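I promised more about the data side of the arm project, so let's get into it! The short version: we teach by doing. One of us drives the arm through a small desk-tidying job, everything gets recorded, and the learning system gets fed the whole pile later. My goal for Laltutura (my name for this dataset) is 3000 episodes. I'm at 1565, so past the halfway mark!
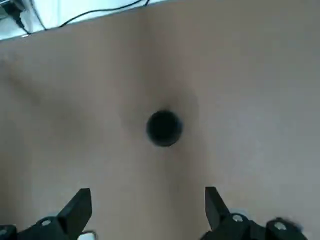 The wrist camera's view, fingers open.

I love the wrist footage. You get so little in it, just the brown surface and whatever is between the fingers, and yet it's where the last bit of an approach gets learned. My first 1000 episodes all had the objects in nearly the same spots, which was lazy of me. Now I move things every time, and after seven in a row I swap something out.

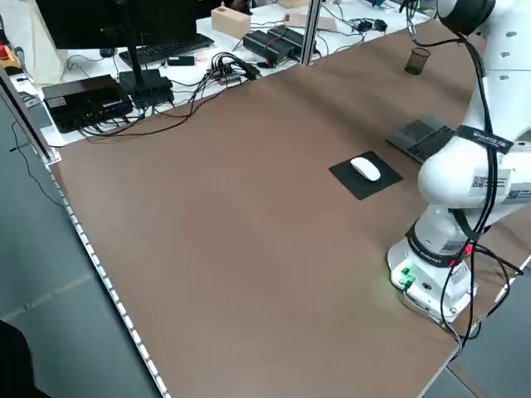 Plaltport, August

Mouse and mouse pad this time, with the mesh cup way at the back. I like layouts like this because the arm's own body gets in the way of the fixed camera's view, and a real desk does that to you too.

Tuesday evening I went back through a batch and threw out every run where I had hesitated. The pauses get learned right along with the good parts!

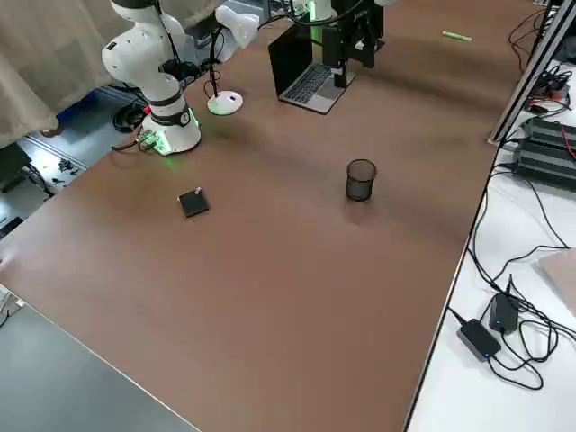 Next up is Girard, my little script for picking the layouts so I stop favoring the middle of the table. Then a first training run, probably overnight. I can't wait.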